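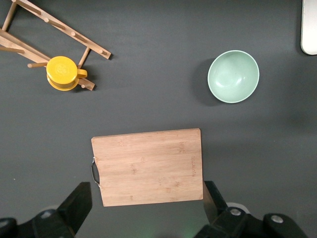

Level 17 of Jaltholm had one exit, and the exit was on a timer. Lenka Oravec set her controller to two-button mode and loaded the save.

"The gate opens for 25 frames," said Fereshteh Rostami over the headset. "Skosa has to be in the air before it starts."

"Which jump?"

"The short one. The long one lands you on the Teretti archers."

Lenka ran it. Skosa hit the ledge, lost 19 points of health to the first volley and slid under the gate with 2 left. The boss music began. Rweyemamu stood at the far end of the hall, shield down, already in his second phase.

"He skipped the first," Lenka said.

"Did you talk to him on the stairs?"

"In level 2. I gave him the key."

Fereshteh was quiet while she searched her notes. On the screen Rweyemamu took the key from his belt and set it on the floor between them.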